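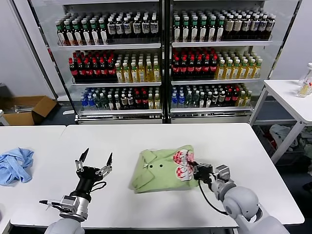
Fig. 3. Two-arm station with a shirt part-folded on the work table.

Section 3: Before you order

1. Time your own folding by hand first. Besis quotes up to 200 garments a shift – ask which garments.
2. Measure the floor. Allow for the work table and any side tables you mean to keep.
3. Get grippers, cables and brackets priced line by line. Timmermans left them off our first quote.

Note: budget 17 days for set-up, whatever the brochure says.

CAUTION: Do not sign a service plan before the trial ends.

13 shares | 3 comments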